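Home | Blog | Projects | Shop | Contact

Aug 4, 2020, by the Wonatent workshop desk
Last updated: January

Stop buying kits. There, said it. We spent around 700 quid on parts at Wonatent and I'd do it again, because you learn where the wires go. A finished arm teaches you nowt but the returns policy.

Hands are the hard bit. Wheels, easy. Fingers, months. Start with boring jobs, bottles and boxes, and dont film it till you've done 1000 goes.

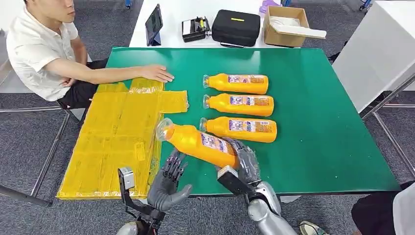 One orange bottle in the right hand, three still on the green table.

Slow? Yes. Still want one more evning on the thumb.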